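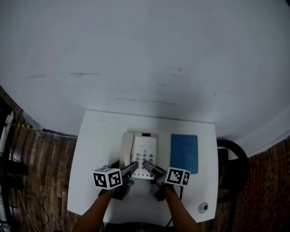

**Mail merge** is a function of word processors which makes many similar documents from one template and one list of data. It is used mostly for letters, envelopes, address labels and e-mails.

## Principle

Two files are necessary. The *main document* contains the text that is the same for everybody, and the *data source* contains the details that change, usually in a spreadsheet with one row for each recipient. In the main document the author puts merge fields, for example «FirstName» or «Town». During the merge every field is replaced by the value from the matching column.

The first row of the spreadsheet should hold the column names. Empty rows inside the list can produce blank letters.

## Rules and filters

Most programs can skip records or change a sentence according to a condition. A letter may have one ending for customers in Bomanley and another one for customers in Tultbridge, although both come from the same template.

## Common problems

Numbers and dates often lose their format – a price of 40.00 may appear as 40, and a postcode which starts with zero may lose it. The usual remedy is a format switch in the field, or storing the column as text. Day and month can also change places when the regional settings of the two programs differ.

## Use in small offices

Vlasta Gajdoš described in her handbook *Grorkari* a merge of 164 membership letters, prepared from a sheet with 56 columns, of which only seven were used. She advises to merge first into a new document and to read several pages before printing.

## See also

- Form letter
- Label printing
- Comma-separated values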